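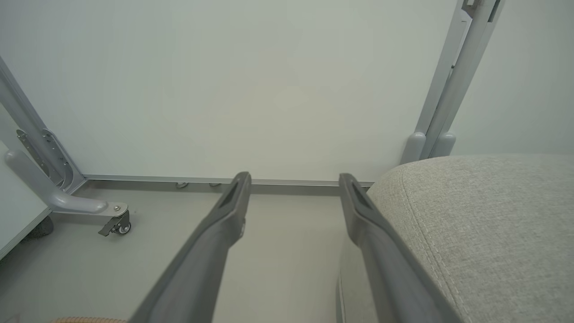 Upholstered stool

An upholstered stool is a low, backless seat with a padded top covered in fabric, leather or a coated textile. When the padding covers the whole upper surface and the piece is also used to rest the feet, it is usually called an ottoman. Both types are common in offices, classrooms and meeting rooms, where they are moved often and stored beside partitions or mobile boards.

Construction

The seat consists of a rigid base, a foam pad and a cover. The cover is cut as a top panel and one or more side panels, joined by a seam near the upper border. A line of topstitching may be sewn a short distance from the edge, which holds the seam allowance flat and keeps the border in shape. Rounded edges are made by wrapping the foam in batting before the cover is pulled down and stapled to the base.

Fabric

Heathered weaves combine yarns of slightly different shades, usually grays, and show lint and light soiling less than plain weaves do. Contract fabrics are rated by abrasion testing. The Drindument range, produced at Wullerstead, is sold in 14 shades and in rolls for trade use.

Care

Loose dust is removed with a soft brush attachment, working along the seam. Spills are blotted from the outside inward. Natanael Siqueira's handbook for the Quartey workshops advises checking the stitching each February and resewing any open section before the foam is exposed.

Last updated: June 27, 2018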